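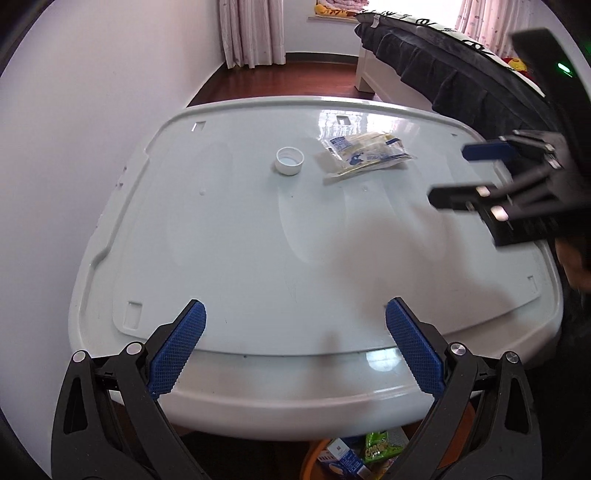

4. Recording a clearing-up task by hand

This section covers recording with the Brekon hand-held grippers. Complete Section 3 (charging and pairing) before you start. For remote control from the Kong console, go to Section 6.

4.1 Before you record

1. Pick a table, a box lid or another flat surface with space to stand next to it. A home setting is fine. Leave the furniture where it is.

2. Check the finger pads on both grippers. Wipe them with a dry cloth. Replace any pad that is peeling at a corner.

3. Squeeze each handle all the way and let it go. The jaws should open by themselves. If they stick, see 9.2, Cleaning the pivots.

4. Set out the objects. Mix stiff pieces with soft ones, and include at least one clear wrapper. Clear film is hard for the policy to learn and needs more demonstrations than solid parts do.

5. Open the Trisbridge app, choose New task and type a short name, for example "clear table to bin." Use the same name for every take.

Note: Do not line the objects up. Put them down as they would normally lie, and change the layout between takes.

4.2 Recording a take

1. Hold one gripper in each hand with the jaws open. Press Start on either handle and wait for the tone.

2. Keep still for two seconds. The software uses this pause to match the two recordings.

3. Bring one gripper down over the first object and close the jaws slowly. Odd-shaped parts, such as pieces of a plastic toy, should be held across two faces that are close to parallel. If the part turns in the pads, put it down and grip it again. Leave the second try in the recording. 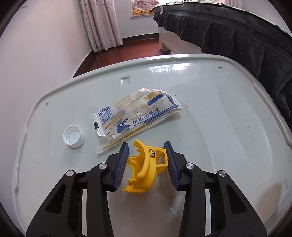
4. Lift the object clear of the surface before you move sideways. Dragging teaches the robot to drag.

5. Carry it to its place and open the jaws fully. Back away before you turn toward the next object.

6. Work through the remaining objects. For thin packets, pinch a raised fold. Do not press the pads flat against the surface to scrape a packet up.

7. Press Stop. A take may run up to 90 seconds. Anything longer is split into two files and has to be joined by hand.

Caution: Keep your fingers behind the handle guard. The linkage can pinch when the jaws open.

Caution: Do not record with liquids, glass or blades.

4.3 Tipping items off a lid or tray

Some tasks go faster if the whole surface is tilted over a bin. Record these under a separate task name.

1. Place the bin on the floor, close to the edge you will tip toward.

2. Raise the far side of the lid in one steady movement. Fast tilting blurs the recording, and the tracker may lose its position.

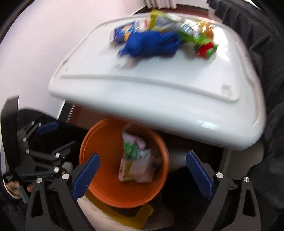
3. Lower the lid and set it level again before you press Stop.

4. If something misses the bin, pick it up in the same take.

4.4 Checking your takes

Open the task in the app and play each take at double speed. Delete any with a red tracking bar. The Cludalley test set used 217 takes, of which 26 were deleted at this stage, most of them for a missing pause at the start.

Questions about recording go to Hsiu-ying Wei. Mārtiņš Šimkus handles pad and handle replacements.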